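Kenine K2 Hand Pair, left and right

Order no. 3063
Maker: Kenine
Weight: 455 g per hand
Supply: one cable per hand, 6 mm plug
Warranty: 2 years

The K2 is sold only as a pair. We compared it with the Dosunow gripper on the same arms, with fruit and with flat dishes. The Dosunow closes faster, but on a shallow plate the K2 gives the operator more choice how to take the rim. Changing from one to the other needs around half an hour, plus new calibration in the Uvlow controller. White covers are available as spare parts.

For a trial please write to Cathal Madigan before Wednesday noon.
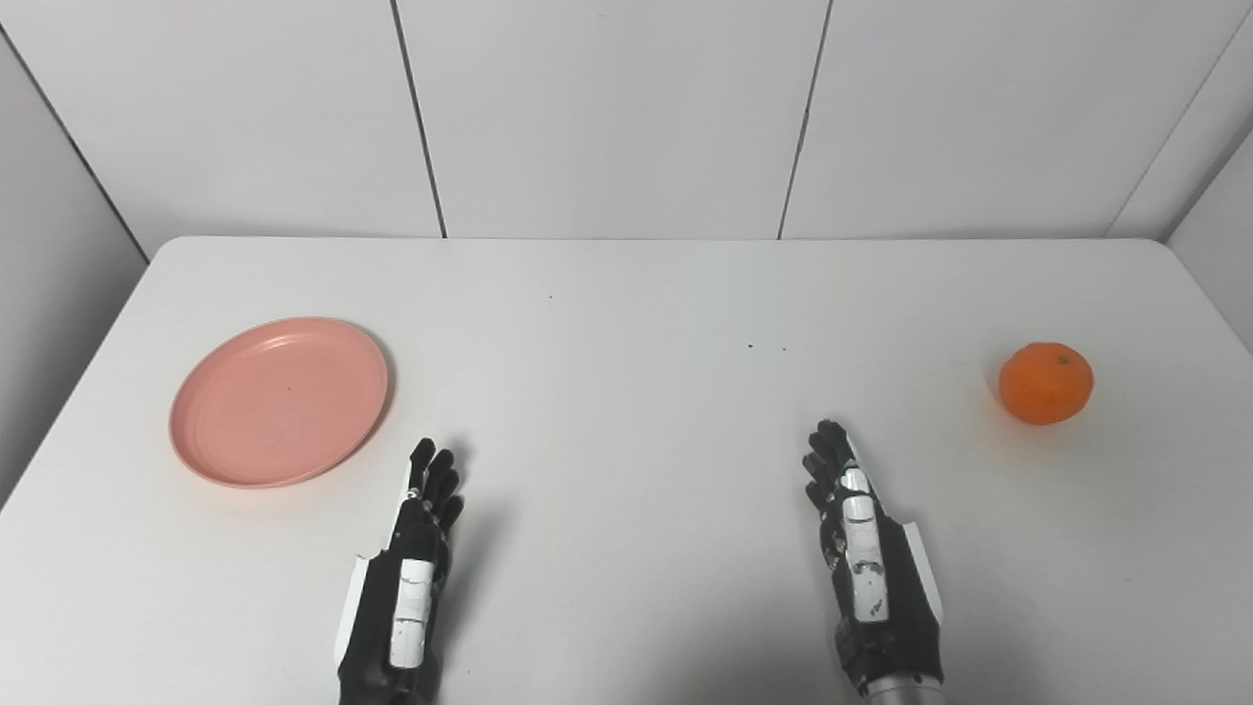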